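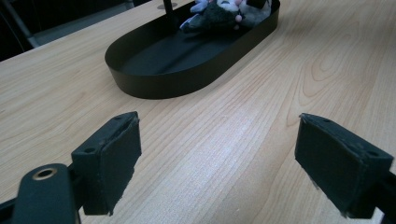 January 19, 2022

I've started learning the accordion at an age when most people are giving it up. Mine is a second-hand Contreras with 80 bass buttons, and I paid 400 for it. Remo Brunner, who teaches me, thinks I overpaid by nearly 300. He may be right, but the bellows hold air and the straps are sound.

Most evenings I play for half an hour at the kitchen table. The left hand is the trouble. You can't see the buttons, so you find your way from the C, which has a small dent in it. I lose it whenever I have to jump to A.

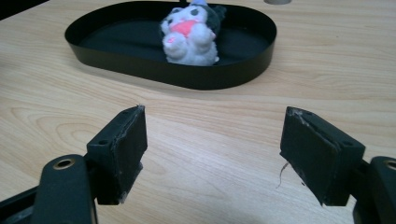 What I'm working on

Two waltzes and a slow tune Flor Mamani wrote out for me in pencil. I can get through the first waltz without stopping if I take it slowly. The second has a run in the middle that I leave out for now.

Remo wants me to play at the June get-together in Tanitz. I've said I'll do one waltz. Edin Leka is bringing his clarinet, which should cover most of the mistakes.

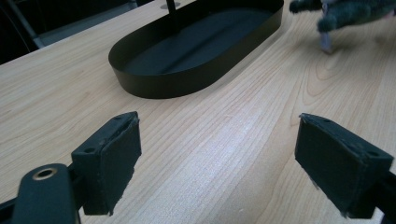 The table, January.

Next lesson is scales again, both hands.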